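Pinza Horkov o Tudosska para piezas en L (simulación)

benavides_l
Comparo dos pinzas en simulación, mismo brazo y misma pieza de madera en L.
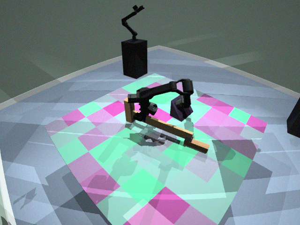 El agarre es junto al tramo corto, con 400 intentos por pinza. La Horkov pierde la pieza en 138; la Tudosska, en 15. Controlador Boyer en ambas, sin tocar ganancias. ¿Alguien ha visto una diferencia así?

griviere
¿Qué fricción tienes en los dedos? Agarrando por ese extremo, el momento del tramo largo se lo come todo el contacto. Yo cogería cerca del centro de masas y repetiría.

benavides_l
0,6 en las dos. El punto de agarre no lo puedo mover, viene fijado por el montaje.

wukex_user
No me creo el resultado. El modelo de la Horkov trae mallas de colisión convexas y los dedos apoyan en 2 puntos. Estás comparando mallas.

griviere
En parte. Con cajas en los dedos la mía mejoró, pero seguía girando la pieza al levantarla. La fuerza máxima también cuenta.

wukex_user
Pues que iguale la fuerza y publique los registros.

benavides_l
Cambio las mallas y limito la fuerza al mismo valor. Subo los CSV cuando termine la tanda.

Loretta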